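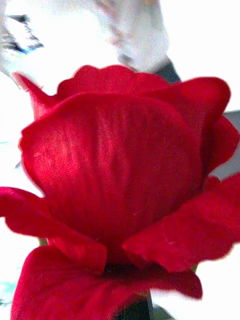
Gikon Flower Handling Club – Opinion

A fault you can live with is the worst kind

I've been meaning to write this since the stem thing, and people keep asking me about the stem thing, so let's get it over with.

For anyone who missed it: our arm closed on a rose and didn't stop closing. The grip command said hold, the force reading said everything was fine, and the fingers kept coming together until the stem went flat with a noise like somebody stepping on celery. Then the arm carried on with the rest of the routine, very calmly, and delivered a crushed flower to the vase. It logged the run as a success. That last part is what I want to talk about, because I've been chewing on it ever since and I'm still annoyed.

You'd think the crushed stem would be the story. Stems get crushed! I've crushed plenty with my own two hands, usually while wrestling with the rubber band at the bottom of a supermarket bunch. Roses are a rotten thing to ask a machine to pick up. The head is big and soft, the stem is skinny, there are thorns exactly where you'd like to put a finger, and when you come in close with the wrist camera all you get is petals. Great big red ones, veins and all, filling the picture from one side to the other, with maybe a stub of dark stem poking out at the bottom. Lovely to look at. Not a whole lot of help if what you need to know is how hard you're squeezing something a few inches lower down.

So no, I don't blame the arm for hurting a flower. I blame us for how we'd set things up to tell us about it, or to not tell us about it.

The boring cause, for those who like boring causes (I do): the force sensor in one finger had frozen. It was sending the same number over and over. The number happened to be a nice gentle one, so the controller kept thinking it had a little more squeezing to do, and the log kept thinking the grip had been delicate. Our check at the time looked for readings that were too high. A reading that never moved at all sailed right through.

And we'd seen it before. This is where I get uncomfortable, because "we" includes me. Go back through the notebook and there it is, in my handwriting: "left finger reading sticky, restarted, OK." A bit further on, same again, different pen. Somebody else wrote "usual finger thing." The usual finger thing! We'd given it a pet name. We knew that if you turned the gripper off, made a cup of coffee and turned it back on, it would behave for the rest of the evening, so that's what we did. I'd taught the coffee trick to new members. I was kind of proud of it.

My opinion, then, since this is the opinion page: a fault with a reliable workaround is more dangerous than one that stops you dead. When the arm refuses to move, the whole club gathers around it with flashlights and it gets fixed by bedtime. When it only needs a restart now and then, it goes into the folklore. You stop writing it down after a while. Then one night the person running the arm doesn't know the folklore, or knows it and is tired, and you find out what the fault does when it's left alone.

We got off easy. It was a flower. But our members reach into that workspace all the time, to straighten a vase or pick up a dropped leaf, and we'd all been doing it with the gripper powered because "it only grips gently." Well, it only gripped gently when the sensor worked. Our gripper can't take your hand off, and I don't want to be dramatic about it, but it could give you a very bad pinch, and I'd had my thumb in there that same week getting a thorn out of the rubber pad. I think about that thumb quite a bit.

Now the part where I'll lose some of you. After it happened there was a strong push to fix it with a better sensor. The Rirkow fingers got mentioned, and the Gulyás ones, and one member had priced both before the rose was even in the compost. I've got nothing against a better sensor. If the club wants to spend 365 dollars on new fingers I'll happily vote yes and I'll be first in line to try them. But a better sensor can freeze too, and if our software still believes any number that isn't scary, we'll be right back here with nicer hardware and another flat stem.

What I wanted, and what we've mostly done, is cheaper and duller. The controller now gets suspicious when a reading stays exactly the same for 22 samples in a row while the fingers are moving. Real sensors jitter. If yours doesn't, it's asleep. When that happens the arm stops where it is and waits for a person, and it won't accept a restart without a line typed in the log saying what you saw. People hate that line. I hate it too, especially late in the evening when I want to go home. The first week I typed "asdf" and got told off, quite rightly, by someone half my age.

We also changed what "success" means, and I'd fight for this one over all the rest. The old log called a run good if every step finished. It never looked at the flower! The arm could have delivered a spoon. Now a person looks at what ended up in the vase and marks it, yes or no, and the arm's own opinion goes in a separate column. When the two columns disagree, that's a run we sit down and talk through. It's slow going and it has made our numbers look a good deal worse than they did. At the Brurkenis open evening a visitor asked why our success rate had dropped, and I had a fairly long answer ready, and I could see his eyes drifting toward the cookies.

Hands out of the workspace unless the gripper is off, by the way. That's been a rule since the club started and it's still a rule, and I've seen three of you break it this month.

I'd also like us to go back through the old notebooks, all of them, and pull out every "usual" and every "restarted, OK." I've done the first one. There's a wrist cable in there that apparently needs to be held a certain way. Does anyone remember if we ever replaced it?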